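Speaker notes: The Bag Task, one year in
Akley Robotics Club, talk for the student projects evening
Feb 17, 2022

Slides are on the club drive. The laptop goes on the left side of the podium; the adapter is in the front pocket of the case. Skip slide 9 if we start late.

Slide 1: Title

Say hello and say which club we are. There are two robotics groups at Akley and people mix us up. The other one builds the competition robot that drives around a field. We work with arms on a table.

The talk is for people who have never worked with a robot arm. If you have, some of the first part will be slow. Questions can come at any time.

Slide 2: What we are trying to do

The task is easy to say. There is a tote bag on a table. The robot has two arms. We want it to take hold of the bag, keep it steady with one arm, and open the zipper with the other. Later we want it to put something in the bag and close it again.

A person does this without looking. Ask the room how many of them opened a bag on the way in and how many of them remember doing it.

We picked the bag in our first meeting. Other ideas on the list were stacking cups, folding a towel and sorting screws. Cups had been done by last year's group. The towel lost by one vote and some of us still want to do it.

Slide 3: The setup

Go through the setup before the photo comes up. White table, plain wall behind it, two arms that reach in from the sides. A camera looks at the table from the front, from head height. There are also small cameras down near the grippers, and I will get to those. A person drives the arms by hand and we record everything while they do it. The recordings are what the software learns from.

The project is called Dallix. The name was on a cardboard box in the lab and it stuck. The recording program is called Dinsa and was written by students two classes ahead of us. We have changed it a lot, and the manual has not kept up.

Next slide.

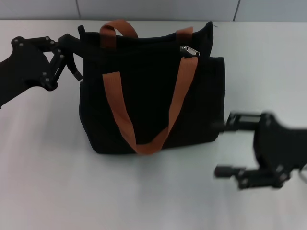

Slide 4. Both arms at the bag, view from the head camera.

Leave this one up for a while. People want to look at it.

Point at the zipper pull first. It is the small silver piece near the top right of the bag. That is the target. On the projector it will be hard to see from the back row, so use the laser pointer.

Then point at the handles. The orange-brown color helps. The rest of the bag is black, and so are the grippers. Look at the left one, where the finger overlaps the fabric. It is hard to say where the gripper stops and the bag starts. We have that problem with our own eyes, and the software has it too.

We have talked about putting colored tape on the fingertips. Half the club thinks that is cheating. My own view is that tape is fine as long as we say we used it.

The arm on the right is blurred. Blur matters to us. When an arm moves fast, its edges go soft and the picture tells the software less about where the fingers are. We now ask drivers to slow down near the bag. There is no speed limit in the software yet.

If someone asks about the front handle hanging down over the bag: yes, handles get in the way. We had a long discussion about whether to tuck them inside before each run. We decided to leave them alone and let them fall however they fall. A bag in somebody's kitchen will not have its handles tucked in.

Slide 5: Why a bag is hard

Keep this part short.

A block has the same shape every time you pick it up. A bag does not. It sags, it leans, and when you pull on one corner the opposite corner moves. You can write down where a block is with a few numbers. For a bag there is no short list like that.

The zipper pull is small, and it can lie flat or stick out. A gripper has two fingers and no sense of touch, at least ours don't. A driver has to judge the grip by eye.

And you need both arms. If you pull a zipper on a light bag with one arm, the whole bag comes along. I usually show this with my own backpack. Put the backpack on the podium before the talk.

Slide 6: Driving the arms

A driver sits beside the table and moves a pair of handles, and the arms follow. Everyone in the club has driven. It takes an afternoon to get comfortable and a few weeks to get good.

New drivers look at the table. Experienced drivers look at the screen. We made a rule in December that everybody looks at the screen, because the software only gets the camera views. If a driver can see something that the cameras can't, the recording teaches a move that makes no sense from the pictures.

Mention that the best driver in the club plays the cello. The worst is me.

Slide 7: The wrist cameras

The head camera sees the whole table and sees nothing well. For the last inch you want a camera close to the fingers. That is what the wrist cameras are for.

A wrist camera moves with the arm. When the arm is low and pointed at the bag, you get a close view of what you are about to grab. When the arm turns, the camera turns too, and it looks wherever the wrist happens to point.
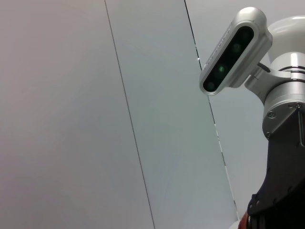

Slide 8. A wrist camera view pointing up: wall panels, and some of the robot's own hardware on the right.

Let people guess what they are looking at before you say anything. At the practice talk the guesses were a shower, an elevator and a dentist's office.

Then explain. The camera is tilted up. Most of the picture is wall, and the dark slanted lines are the seams between the panels. They look slanted from the tilt of the camera. On the right is the robot itself: the rounded silver part with the dark window is a depth sensor, and under it there is a silver joint and a black piece of arm.

There is no bag and no table in this view. A frame like it gets saved along with all the others. The software is given every camera at every step, and it has to work out for itself that a view of the wall is no help at that moment.

We argued about whether to throw those frames away. The argument for keeping them is that when the finished program runs, the cameras will look at the wall then too, and it should have seen that before. We kept them.

One thing we do check is whether the seams in the wall matter. A learning program will use anything it finds. If a seam always shows up in the same place when the arm is ready to grab, the program may start to rely on the seam. Our plan is to move the table a little between sessions and see if the results drop. We have not done this yet. Say so plainly if asked.

Slide 9: Numbers (skip if short on time)

We have 117 recordings of the task. We use 80 of them. The others were dropped for different reasons: the driver stopped halfway, the bag went off the table, a camera cable came loose, or the recording had no sound marker at the start and we could not line up the cameras.

Money spent so far: 1239 dollars. The largest part of that was replacement gripper fingers and cables, ordered through Surkent. The bag was cheap. We own two of the same kind and keep one as a spare.

People ask how long one run takes. It depends on the driver. I don't have a good figure and would rather leave it out.

Slide 10: What works and what doesn't

Trained program, current state. It reaches for the bag with both arms most of the time. It holds the side of the bag well. It finds the zipper pull when the pull sticks out. When the pull is flat against the fabric, it closes the fingers on nothing and then carries on with the pulling motion anyway, as if it had the zipper.

There is a video of this on the drive. It gets a laugh. Play it once, no sound.

We do not have closing the bag at all. We have recorded a few tries by hand and none of them look good.

Slide 11: What we would do differently

Write down the date and the driver's name for every recording. For the first two months we didn't, and now we cannot tell whose habits the program picked up.

Check every camera before each session. We have a sheet taped to the side of the table now with four boxes to tick. The head camera was bumped once in the fall and we recorded a full afternoon before anyone noticed.

Charge for snacks. The snack budget came out of the parts budget and there was a meeting about it.

Slide 12: Joining

The club meets twice a week in the lab on the second floor. You do not need to know how to program. About half of the work is driving, resetting the bag and naming files. If you sew, please talk to us, we want to make bags with different zippers.

The sign-up sheet is on the table by the door. First-timers can try the arms next week after the regular meeting, one person at a time, glasses or goggles on and long hair tied back.

Likely questions

Is it dangerous? The arms are not very strong, but they can pinch. There is a stop button on each side of the table.

Why not use a magnet for the zipper? We tried it with a magnet from a cabinet door. It did not stick to the pull.

Can it open my bag? Probably not. It has only seen ours.

Can we see it run? Yes, at the open lab. It will not be running tonight.

Put the sign-up sheet back in the folder afterward and bring the adapter home.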